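Home | Lists | Archive | Search | Log in

Filed under: Shop floor / Automation and jobs

Re: [floor-talk] who is teaching the thing

On March 2022 a member at Gilelard wrote:
> They want 400 cable grabs from each shift before the Zident
> cell goes live. Is anybody getting paid extra for this, or
> is it "development"?

It's "development." We got the same word at the Montoya plant, plus a laminated card.

I've been dressing cable for 22 years and I now do it with a pair of green plastic fingers, so that Pliro's software can learn how I'd do it if I had green plastic fingers. My rate used to be 48 drops a shift. With the gripper it's 20, and the board by the time clock still shows me in red. 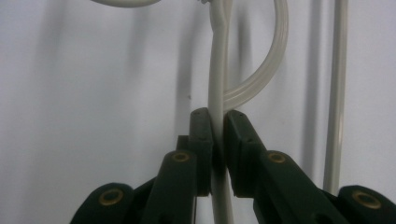 The part that bothers me is the job codes. Harness tech is gone from the September bid sheet. There's a "cell attendant" two grades down, and a "demonstrator" with no grade at all - HR says it's a role, not a position. Ask yours which one you are, and get it in writing before you hit your 400.

To be fair, my wrists feel better. I'd still like the old grade to go with them.

What did Gilelard tell you about bumping rights? Ours expire when the cell is signed off.

Reply to list | Contact the list owner | Back to top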